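README: Wenitell Household Words

What this is

A word list. More exactly, a list of what people call the ordinary things in a kitchen, collected from people who were only asked because they happened to be standing in one. It covers tableware, small tools, the drawer everything else goes in, and the last bit of bread in the bag. (Heel, end, butt, knob, crust, "the dog's.")

It started as an argument between the two maintainers, Palesa Hendricks and Gertraud Egger, over whether a dish towel and a tea towel are the same object. The list has 80 entries now and the argument is still open.

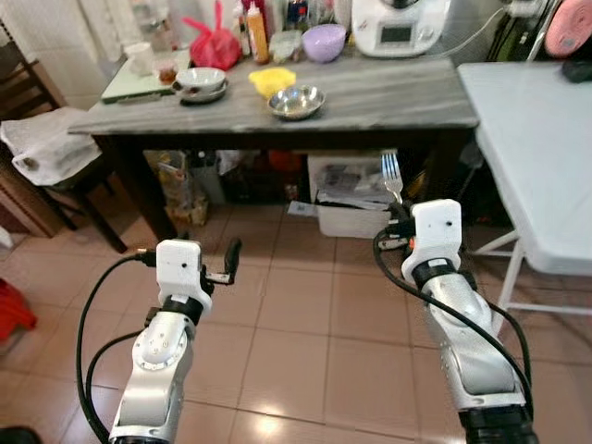

What's in it

entries.csv has one row per thing. Columns are id, plain_name, room, notes.
answers.csv has one row per answer. Columns are entry_id, speaker, word, said_again.
speakers.csv has age band, where they grew up, and who did the cooking there.
old/ is the first version. Please leave it alone. The spelling in it is Palesa's and she knows.

There are 53 speakers. Speaker 11 answered every question twice, once for herself and once for her mother-in-law, and both sets are in. The second set has "m" in the speaker column. If your script expects a number there, your script is going to have a bad day.

How the words were collected

We pointed at a thing, or named what it was for, and wrote down the first word that came out. If the person said "well, it depends," we waited. The said_again column is for words that turned up later when the speaker had stopped being careful, and those are the good ones. A man from Branovlow told us very firmly that he says "serving dish" and then asked his wife to pass the thingy. 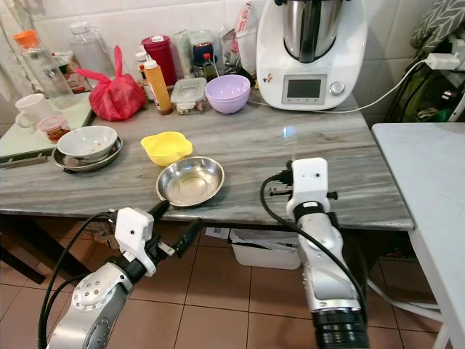 Entries 14 to 22, dishes and bowls. A shallow metal dish and a small yellow bowl with a scalloped rim.

Bowls gave us the most trouble. Size matters, and so does what was last in it. One speaker has a word for a bowl too small for cereal and too big for olives, and uses it daily. No other speaker had heard it. We kept it.

Spelling is whatever the speaker said it was. Where they shrugged, Gertraud picked, and marked it "GE" in the notes. Plurals were dropped, except "scissors," which put up a fight. 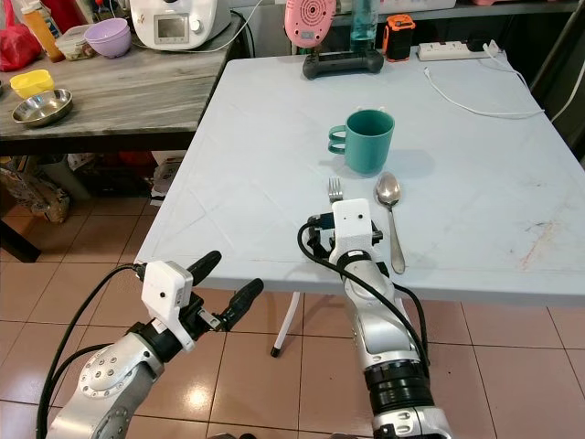
Entries 31 to 36, mug and cutlery. Teal mug, fork, spoon.

Known problems

Mug and cup are a mess. We first treated them as one entry, then split them, then found that a third of the answers couldn't be sorted either way. Those rows say "mugcup," a word that has never been spoken by a living person and should not be counted.

The Nel answers were taken down by phone over one long evening, so there was no pointing. Expect more guesses and a lot of "you mean the big one?"

Most speakers are over 60. Younger people were willing to talk but tended to call everything "that."

Arnomov is spelled three ways in speakers.csv. They are all the same town.

"Spatula" covers at least two objects that have nothing to do with each other. We tried to fix this in June and made it worse. The version you have is the one from before we tried.
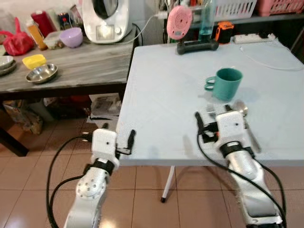
Good uses

Fine for teaching, puzzles, settling bets, and giving characters in a novel something to say while they do the dishes. Also fine for a small study, provided you read the section above first and mention it somewhere your readers might look.

Not so good for drawing a map. Three people have asked for a map. There aren't enough speakers, and half of them moved as children.

Adding your own words

Send the word, what it's for, and where you picked it up. Please don't send what other people ought to say instead. There is a folder for those messages and it doesn't get opened much.

Corrections go to Gertraud. Complaints about the tea towel entry go to Palesa, who wrote it while Gertraud was out.

License

Use it, change it, pass it on, and say it came from Wenitell Household Words. The speakers agreed to have their answers shared without their names. Speaker 11 would like it known that she wanted hers left in.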